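# Clillstead opens its doors, grippers and all

Open house at Clillstead's training room this May. Packed by 10 a.m., coffee gone by 10:20. 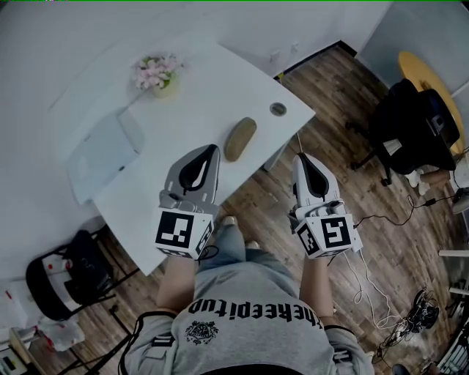
Doors opened at nine for what the company calls a "work morning." No stage, no slides, no speeches to speak of. Visitors stood along the walls and watched people do the job they do every other day, which is recording hand movements that later get used to train robot arms. You pick a thing up, you put it down, you do it again. A lot.

Kanokwan Chaimongkol runs the sessions and did most of the talking. Her team records 920 short takes in a normal week, she said, and the target for the summer is 1,000. "People expect to see a robot walking around with a tray. Mostly it's somebody at a desk, moving one object, trying to do it the same way a person would at home."

The sessions use hand-held grippers, one per hand, with printed marker cubes on them so the software can follow where each hand goes. Chaimongkol says new operators need a couple of days before it stops feeling like wearing oven mitts. After that the speed comes back pretty fast. Small soft stuff is still the hardest, thin flat stuff is next. Asked about folding paper she just laughed.

Visitors got to try too. Sign-up sheet by the door, 32 slots, five minutes each. All taken before the first demo was over, and a few more people got squeezed in at the end. One retired machinist did a clean pick and place on his first go and got a round of applause. A pair of high school students spent there whole turn trying to hand an object from one gripper to the other. Got it with seconds left.

Software for the recordings comes from Fivetti, which sent two engineers over for the morning. They showed a playback on a laptop, the hand paths drawn as colored lines, and took questions for most of an hour. Best one came from a kid near the front, who wanted to know if the robot learns your mistakes as well. Yes, said the engineer, if you leave them in. Bad takes get flagged by the operator and checked by a second person. Some are kept on purpose, recoveries mostly, where an object slips and gets picked up again.

Plenty of questions about jobs. Chaimongkol said Clillstead has 37 people on the recording side now, most of them hired locally and most with no tech background. Shifts are four hours because hands get tired. Pay wasn't discussed, though somebody did ask.

Also asked: what is it all for. The short answer was kitchens and stock rooms. Clillstead has a trial coming up with Thepsuriya, the catering supplier, to see whether an arm can sort and set out food items at a prep counter. A start date hasn't been set. Chaimongkol would only say "after the summer, if the takes are good," and wouldn't be pushed any further than that.

The planned talk by Clikix, which makes the gripper fingers, didn't happen. Speaker stuck in traffic, turned up at noon, ended up chatting with the last dozen visitors in the hallway and passing around some spare finger tips. Softer ones are being tested, he said, for fruit and baked goods.

Doors closed a little after 12:30. Another open morning is planned for the fall, with more try-out slots adn a second coffee machine. Sign-up will be at the front desk, free, under-12s need an adult with them.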